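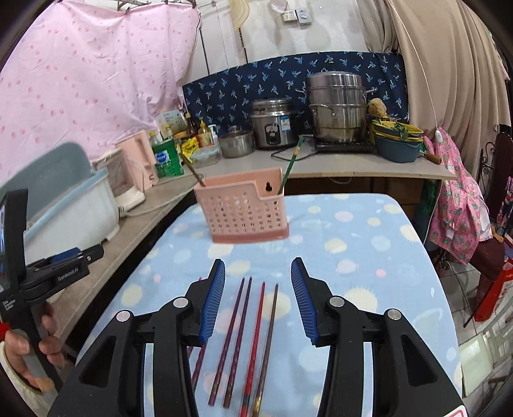

Projects > Student Reports > Robotics and Automation > Gonent

Search reports Enter keyword All years Go

Last updated Tuesday, January 7, 2025

Gonent: house rules for recording with hand-held grippers in people's kitchens

Final project report, Rarkport, Van Wijk Lab

Summary

We wrote a set of working rules for collecting manipulation data with hand-held grippers in real homes, then used them and rewrote them. The rules are called Gonent. Final version is in section 4. Recordings were done in 11 home kitchens and came to 845 takes, mostly table tasks — utensils into a holder, cups, lids, folding a cloth. 71 of those were thrown out under the rules, reasons in section 5. Takes were stored and tagged in Tralirero, the lab's file server thing, which had some effect on how the rules are worded (sorry, but the tag names were already fixed).

1. Why rules at all

The first batch in June had no rules except "do the task naturally." Everybody did it naturally and everybody did it differently. One operator opened the jaws fully before every grasp, another just enough. One put the chopsticks back where they started by hand, with fingers, while still recording. Some takes started with the gripper already closed on the object. When we tried to train on it the loss looked ok and the arm did a strange double-grab at the holder that we traced back to one person's habit.

The other problem was the homes. These are kitchens people cook in. A lab bench has no mail on it and no laundry hanging up. We had no agreed answer for what to do about a calendar with a kid's name on it, or if a pot is on the stove, or who moves the knives.

2. What we looked at first

General lab safety sheet: written for fixed arms behind a line on the floor. Useful for batteries and cables, not much else.

The university's form for recording people. We had to use this anyway. It covers faces and voices, doesn't say much about the inside of someones home.

Notes from two earlier student projects at Van Wijk. Both indoors, both in the mock kitchen. Good on file naming. We copied the naming nearly as is.

We didn't find one document that covered the operator, the room and the data together. May exist. We had three weeks for this part.

3. How the rules were made

Six of us. Two operators per session, one person on notes, swapped every session. After a session the note person wrote down each moment where somebody stopped and asked "is this allowed?" Those questions became the draft. If the same question came up in two homes it became a rule. If only once it went in the appendix as advice.

Draft 1 was far too long and operators stopped reading it. Draft 2 fit on one sheet of paper, both sides. Draft 3 is the one below.

4. The rules (draft 3)

4.1 Before going in

Written consent from every adult who lives there, the renter too, not only the owner. Signed before the day of the session.
Ask which rooms are off limits. Write it down.
Charge both grippers the night before. Clean the finger pads with a damp cloth, let them dry.
Residents get the one-page sheet with the deletion instructions and keep it.

4.2 Setting up the room

Leave the room how the residents have it. The mess is part of the data. Exceptions:
— mail, photos, medicine, calendars, anything with a name or number: out of view, put back after
— knives and glass: off the work surface unless the task needs them
— stove off and cold. Rice cookers, steamers, kettles may stay where they are, switched off. If dinner is cooking we come back another time.
Cords stay clear of where elbows go. A loop of cord at the edge of a counter is the most common snag we had.
Patterned tablecloths stay. We argued on this. In draft 1 they were to be removed, but people own patterned tablecloths and the robot will meet them. Smooth out big wrinkles only.
Curtains: choose open or closed at the start and keep it for the whole set.

4.3 Operator

Sleeves pushed up or snug. Jewelry off. Small cuts covered before picking up the gripper.
One hand per gripper, fingers on the handle only. No fingers past the linkage while recording.
If two grippers are used, say out loud who goes first. Two people reaching into the same basket ends in a clash, it happened in the second home.
Wrist break after every 20 minutes. The note person keeps the clock because the operator will say they are fine.
Left handed operators record left handed.

4.4 The take

Start: jaws open, nothing between the pads, target objects and goal both in view. Hold still for a breath.
Do: one object at a time. For thin things such as chopsticks, grasp near the middle, lift clear of the cloth before moving sideways. No dragging. If two come up together, set them down and go again, keep recording.
A drop is fine, pick it up and carry on. Tag it "recovery."
No helping with the free hand. If you helped, tag it "touched," it's rejected.
End: object released, jaws open, back off until the goal is in view. Hold still again. Stop.
Reset off the record. Mix up the starting positions each time, dont lay things out in neat rows.

4.5 After

Tag in Tralirero before leaving the home. Same-day tagging was the change that helped most. Tags done the next day were guesswork.
Residents may look through any take and have it deleted, no reason needed.
Put everything back. Wash what was handled if it touches food.
Raw video goes to the lab drive and off the carry laptop.

5. What got rejected

Of the 71, the biggest group was "touched." Free hand creeping in, mainly with utensils that rolled. Next was bad starts, where the gripper was closed or the goal out of view. Then a group where a person walked in and their face was recorded, deleted and not kept in any form. A few had a mail envelope we missed. Two were asked to be deleted by a resident, and were.

Rejections dropped after draft 2 but we can't say how much was the rules and how much was people getting better at it. Should have kept one pair of operators on the old way for comparison. Didn't think of it until November.

6. Problems with the rules as they are

"Leave the room how it is" and "out of view if it has a name on it" pull against each other. Food packages have text all over them. We decided brand names may stay and personal names go. Works for most things. A pharmacy bag has both.

The 20 minute break is from our own wrists and has no research behind it.

"Hold still for a breath" was understood as anything from half a second to four. Should be a beep from the device, or a number.

Cold stove rule cost us evenings, which is when people are home. Considered allowing a rice cooker on keep-warm if it is out of reach. Supervisor said no. Left as is.

Nothing in here about pets. There was a cat in one home. Needs a rule.

7. If somebody picks this up

Test it with operators who weren't in the room when it was written. All of ours were.
Translate the one-page sheet, two households had to have it read to them.
Check 4.4 against tasks with liquids, we only did dry objects.
Keep it to one sheet. If a rule goes in take one out.

Appendix A: advice that didn't make it to a rule

Bring your own slippers.
Ask where the light switches are before drawing curtains, pull cords are easy to miss.
Holders with small holes in the front: thin tips can catch, aim for the open top and come straight down.
Take a phone picture of the counter before moving anything.
Say thank you and leave on time.

Appendix B: consent form, see printed copy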